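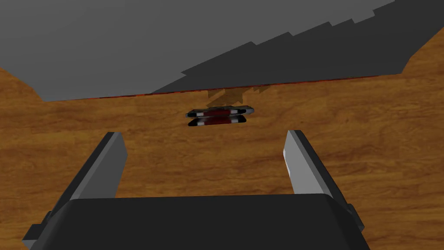

Fig. 1. Table top, wood grain (computer rendering)

Zutholm Community Workshop, Tralldale
Table and bench inspection, form 724
Date: May 8, 2025

1. Table tops free from splinters and raised grain
OK. Table near the window was sanded in October and is still smooth.

2. Legs and joints tight
Not OK. Two benches move when a person sits on the end. I put a tag on both, please do not use them until the bolts are changed.

3. Finish in good condition
Partly. The oil is worn in the places where people put their elbows. One more coat of Stamis oil is enough, then wait 60 minutes before wiping.

4. Distance between table and wall, minimum 100 cm
OK in the big room. In the small room the shelf was moved and now the passage is too narrow – shelf must go back.

5. Clamps and vises
OK. The handle of the Shih vise is stiff, I cleaned the screw and it is better, but not like new.

6. Oily rags in closed metal can
Not OK. The can was almost full and the lid was on the floor. Emptied today. This point was written also on the last form.

7. Floor under tables
OK. One extension cord was lying across the passage, I rolled it up and hung it by the door.

Next check: October, same form. Points 2, 4 and 6 to be checked again before the evening course starts.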